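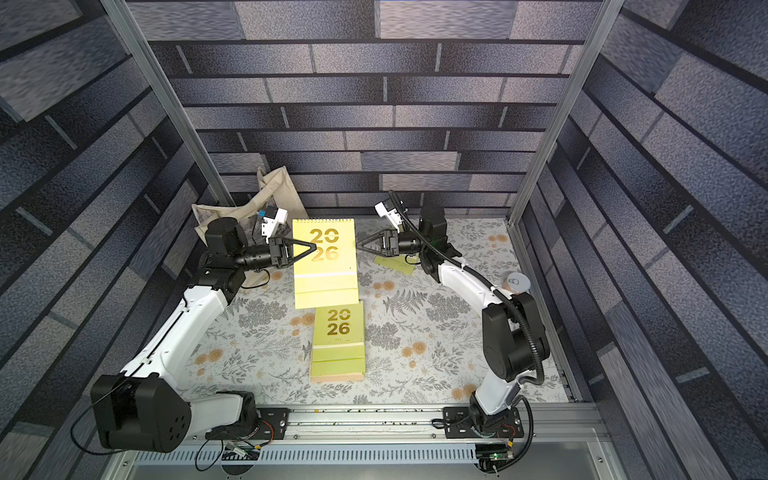 # Re: [packfloor] Anyone pricing arms before calendar season?

Replying on-list since four people wrote to me directly with the same question, and I'd sooner type this once. The original is quoted in pieces below. I trimmed the part about pallet wrap, which deserves its own thread.

> Has anybody looked seriously at a pair of small arms for kitting? I've been following the tabletop setups for a while and they've come a long way. They're doing desk calendars now, the flip kind with the spiral on top, and canvas totes too. That is our November, basically. Two arms, two fingers each, all of it on a bench no bigger than the ones we already have.
>
> I know the list is split on this, but I think we're at the point where the answer for light gift work is yes.

I don't think we're at that point. I think we're at the point where it's worth an argument, and last year I wouldn't have said even that.

My shop is the one in Murport. We do short-run kitting for other people: calendars, mugs, conference bags, the odd box of candles. Last season we shipped 3213 gift sets, and 1032 of those were a desk calendar in a canvas tote with a card. So I have done this exact chore, with my own hands, for longer than I wanted to. I've got no stake in the machines failing. If one could take the tote job off my floor I would write the check and go home at five.

But look at what the job is. A desk calendar is a rotten thing to pick up. It's a stiff easel with a stack of loose pages hung on it by a wire. Grab it by the stand and it's fine. Grab it by the pages and they slide, or you crease a corner, and a creased corner is a return. When it's lying flat there's hardly any edge to get under. A person does a little drag toward the side of the table without thinking, or flips it up with a fingernail. Two hard fingers have neither the nail nor the habit.

The gripper in the first picture has a yellow calendar by its left edge and is holding it up off the cloth, with the other gripper open near the right edge. Good. I mean it, a calendar standing upright in midair in a two-finger pinch is a decent thing to see. What I want to know is how many tries that took, and a picture won't tell me. I also want to know what the page under those fingers looks like afterward.

> The part that sold me is that they're using both arms. One holds, the other comes in to help. That's how a person does it. Single-arm stuff always looked like a toy to me.

Agreed that one arm is a toy for this. You can't load a soft bag one-handed unless the bag is on a stand. Where I part company is "that's how a person does it." When I pack a tote, my left hand is never just holding. It's opening the mouth of the bag, shaking the bottom out, feeling whether the last thing went in straight, and pinching the handles out of the way. I couldn't write down the steps for you. Every new hire picks it up by lunch and can't explain it either.

There are other jobs where the holding hand really does just hold. Taping a carton, say, or peeling a label backing. If I were spending money I'd start on those, and I'd leave canvas for last. Canvas slumps. You stand it up, you turn around for the cards, and it has folded itself over. Each bag slumps its own way, too.

> Lotex is supposed to be bringing out a bench kit this year. I'd guess the price lands somewhere we can stomach.

I called Lotex. The person I spoke to was pleasant and quick to say they sell the arms and the mounting rail, and that making it do *my* task is on me. I asked what cycle rate I should plan on for a calendar into a bag. I was told it depends. I asked what it depends on and got a link to a page with music on it.

So the price they'll quote is the price of the arms. Add somebody to teach the thing, every time the product changes, and in our trade the product changes all the time. The calendar client changed the cover stock on us in August, after the samples were signed off. My crew shrugged. I'd like to see what an arm trained on the old cover does with the new one. Maybe nothing bad happens! I don't know. Neither does the fellow with the link.

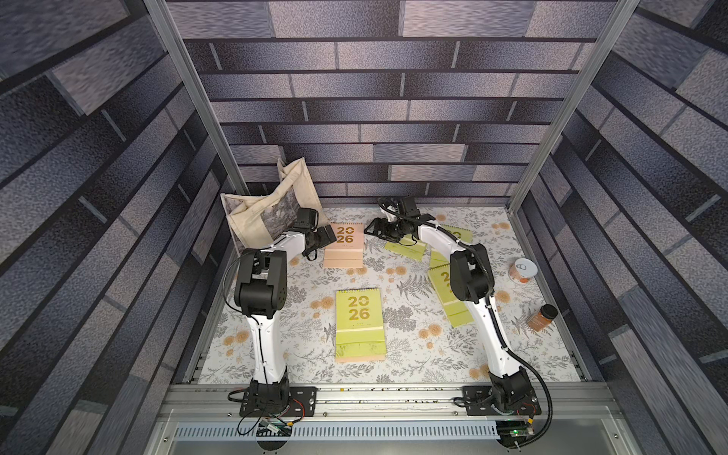

## What I'd need to see

I'll put numbers on this, so nobody can say I moved the goalposts later.

My slowest packer does a calendar, card and tote in 12 seconds. The fastest does it in 7, but don't plan a shift on that, and don't tell the client. I would take a machine that's three times slower than my slowest person if it ran after we locked up and I could trust the pile in the morning. Speed isn't my objection. I've said this before on the list and people keep writing back to me about speed.

My objection is the bench after something goes wrong. In the second picture there are calendars lying at different angles, one of them tilted under the right gripper, with another partly hidden behind the arm. The tote is back in the corner. There's a little jar with a black lid and a round white container over by the right wall. That is a perfectly normal bench. Mine is worse by ten in the morning. A person reads that mess at a glance and knows which calendar to take first and what to leave alone. If the machine can do that too, I'm interested. If somebody has to come in and tidy between sets, then I have bought myself a job as a machine's assistant.

So, in no special order:

- An hour of it running, start to finish, with the clock showing and no cuts. The highlights don't help me.
- Product dropped on the bench the way it comes out of the case, some face up, some on its side, some overlapping.
- A dropped calendar, and what happens next. I care about this more than anything else on the list.
- The bag opened by the machine. If a person opened it beforehand, say so.
- The finished sets dumped out on a table so I can go through the corners.
- A change of product partway, and an honest count of the hours before it was running again.

Show me that and I'll drive to see it. The folks at Stutham offered their back bench for a shared trial if anyone on the list can get hold of a setup, and I'd chip in for the freight.

## The household argument

A couple of the direct messages went like this: never mind the shop floor, these things are meant for homes, and the home is easier, nobody's paying by the piece. I'd say it's the other way around.

On my floor I control what lands on the bench. I can put down a plain surface, fix the lights, make the client send the cards in one size. A kitchen table has this year's calendar on it, and last year's, and a bag from somewhere, and a jar of whatever. Somebody moves it all twice a day. The chore is never "put the calendar in the bag" either. It's "clear that stuff off the table," and half of the work is deciding what counts as stuff. My mother would want the calendar on the counter, the bag on the hook and the jar left exactly where it was. She'd be right, and she'd never have told anyone.

Where the home does have an advantage is patience. If it takes a quarter of an hour to clear a table while everyone's asleep, who's hurt? I'll give you that one. I'd still want to know what it does with a full glass of water.

> At some point you have to get in or get left behind. Ng already went.

Ng went for carton erecting and labels, which are rigid, square, and the same every time, and from what I hear they're happy. Good for them. I toured it in the spring. Behind the machine there's a long table where people put the soft goods in by hand, same as I do. They automated the part that was already easy, which is the smart way to do it, and I'd copy them tomorrow if I had the volume.

That doesn't get you from a carton to a tote bag. Soft goods, thin goods and anything with pages are a separate question, and I haven't seen it answered. I have seen it attempted, more and more competently, and I'd be lying if I said the attempts from this year didn't look better than the ones before. The two-handed approach is right. The fingers look to me like the weak spot. Something softer at the tips, or with a bit of a lip to get under an edge, would change my mind faster than another arm would.

## For this season

I'm hiring the same crew as last year and booking the folding tables. If you're budgeting now, my advice is to budget for people, and put whatever you'd have spent on arms into better lighting and a second tape machine.

Anyone who has run an arm on real product, paid product that went out the door, please post your figures here, including the ugly ones. I'd take a bad month of real numbers over any brochure. And if you've found a fingertip that picks up a flat calendar without marking the cover, post that first.

Pallet wrap in a new thread, please. I have opinions there too.

— Murport kitting bench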